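Speaker Notes: Grain Receival Safety and Site Standards
Drorkeck Growers and Handlers Forum, Dristcombe
2024-07-12
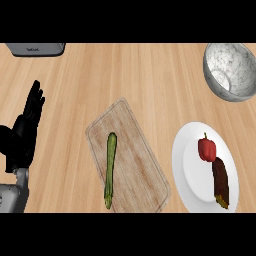
Robotic hand and wooden tabletop, computer rendering.

Opening (allow two minutes)

Thank the hosts at Dristcombe and acknowledge the receival site managers in attendance. State that these notes reflect the position of the Drorkeck regional office and have been cleared for public use.

The purpose of the session is to report on the site inspection program, explain the changes to truck sampling platforms, and set out what is expected of handlers before harvest deliveries begin in November.

Inspection program

The office received 2,143 self-assessment forms from growers and handlers in the region. Of these, 1,770 were complete on first submission. The remainder were returned with a request for more information, most often on guardrails, bin entry procedures and the storage of fumigants.

Remind the audience that a self-assessment does not replace a site visit. Operators who have received a written notice must respond to it in full, even where the form has been accepted.

Pause for questions on notices. Do not discuss individual sites.

Sampling platforms

Platforms installed under the earlier guidance may remain in service if they have a fixed handrail on both sides, a self-closing gate and a non-slip surface. Portable platforms must be secured before any person climbs them. Drivers are to remain in the cab or in the marked waiting area while samples are taken.

The Clonel receival site has adopted a one-way traffic plan, and its managers have agreed to share the site map on request. Other sites are encouraged to review it, noting that queue lengths and entry roads differ.

Bin entry

No person is to enter a bin or silo while grain is being moved. Augers must be locked out and tagged, and a second trained person must stay outside at the entry point for the whole of the task. Seasonal workers must be given this instruction before their first shift. A signed record of the training should be kept at the site office.

Consultation

The draft site standard was sent to 2,959 registered addresses. Written comments remain open, and late comments will be accepted from growers who are still seeding. The office has made no decision on fees. If asked, say that any proposal on fees would be published separately and would have its own comment period.

Closing

Refer members to the printed checklist at the registration desk. Forms may be returned there or mailed to the Drorkeck office. Hand back to the chair for general questions.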